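4. Laying the table

Okay, the legs are locked, the top is level, and you've peeled off the last of the film (check the corners, there's always a bit left). Now we get to the part I like, which is putting a meal on it. I've had my Senari table for 7 months and I eat at it nearly every night, so what follows is what works for me plus the bits of the Dudell care leaflet worth keeping.

4.1 Before anything goes down

1. Give the top a wipe with a soft damp cloth, then go over it again with a dry one. Glossy tops show every streak, and you'll see them best with a lamp on low in the evening.

2. Press down on each corner with the flat of your hand. If you feel any give, go back to section 3 and tighten the leg bolts again. Mine needed a quarter turn after the first week.

3. Decide which side is the front. The veining doesn't run the same way from every seat, and I like the busier color facing the room. Totally up to you!

CAUTION: Don't drag the table by its edge band. Lift it from underneath, one person on each side. If you're on your own, clear the top first and walk it over one end at a time.

4.2 Forks and spoons

1. Wash and dry new flatware before you use it. I have the plain Okgate set, and it came with a slightly oily feel that went away after one round in hot soapy water.

2. Buff each piece with a dry dish towel, holding it by the neck so your fingers stay off the shiny part. Get the towel in between the tines too (a folded corner does it).

3. Set the pieces straight down on the tabletop or on a placemat, whichever you like. The polished silver looks great against the orange and rust swirls, so on ordinary nights I skip the mats.

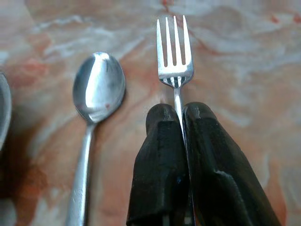
4. Put the fork on the left and the spoon on the right, with the handles lined up a thumb's width in from the edge. If you're left-handed, swap them and don't let anyone tell you it's wrong.

5. Turn the spoons whichever way up you prefer. My grandmother always laid hers bowl down, and I go back and forth on it.

NOTE: Lay things down, don't slide them. A fork pushed along on its tines can leave a hairline scratch, and you won't notice it until the light hits it from the side. Ask me how I know.

4.3 Using two tables together

The Senari tops come in matching patterns, so plenty of people end up with a second one (guilty). You can keep them apart for everyday use and bring them together when you've got company.

1. Clear both tops completely. Glasses first, then flatware, then everything else.

2. Line up the red edges and step back to check that the tops sit at the same height. A small difference is usually the floor, and the screw feet will take care of it.

3. Leave a finger's gap if your floor is stone or tile. Pushed tight together they'll knock against each other each time somebody leans in, and that chips the edging over time.

4. Check that you can still walk all the way around. I left too little space by the TV cabinet the first time and everyone had to shuffle sideways to get to the snacks.

TIP: Escobar felt pads fit the feet just fine. Put them on while the table is upside down, and replace them once a year. I do mine in February.

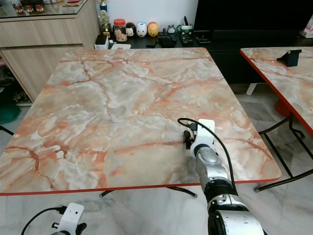 Can I put a hot pan straight on the top?

Please use a trivet or a thick folded towel. The gloss coat can cloud under heat, and once it clouds there's no polishing it out.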